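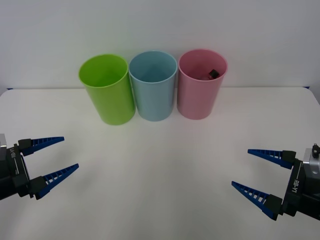 According to one reader of my last post, the second movement only works if the clarinet player stops trying to sound nice. The comment went on to say that the multiphonics in Kartha are written to be unstable, and that I was practicing them until they were stable and then wondering why the passage felt dead.

I've thought about that for most of February, and I think the reader is right.

For anyone new, Kartha is a piece for solo bass clarinet in 5 short movements. I'm learning it for a recital at Grernila, the small hall over the hardware store, in the spring. The score runs 39 pages, mostly because the composer gives each phrase so much space. Some pages have a single line on them. Page turns are a real problem. I have copied the third movement onto two wide sheets and that helps.

The second movement is marked "without center." It starts on a low E flat, and the fingering for the first multiphonic is printed over the staff. On my instrument that fingering gives three pitches on a good day and one on a bad day. I had been swapping in a different fingering from a chart I found years ago, which speaks every time. It's a cleaner sound. It's also a half step off in the upper voice, and I'd talked myself into thinking it didn't matter.

This week I went back to the printed one. I played the opening 2 ways into the recorder, first with my fingering and then with the composer's. Mine was smoother. The printed one cracked at the start, dropped to the fundamental, and then the top note came in late. It was a lot more interesting to listen to, and it made sense of the long rest that follows, which had always seemed too long to me.

So I'm relearning the first four pages. Softer reed, less jaw, and no warming up on the chord itself before I play it. The tempo is slower than I'd been taking it too. I had the eighth note at almost the speed of the quarter in the first movement, and that isn't what the page says.

The fifth movement still isn't in my fingers. There's a key-click section with no air at all, and the pads on my older Cumport horn are too quiet for it. I may have to use the other instrument and live with the stiffer low C key.

Next rehearsal in the hall is at 4 p.m., when the store downstairs is still open, so I'll find out how much of the quiet music gets through.

Filed under: Practice Notes, New Music, Bass Clarinet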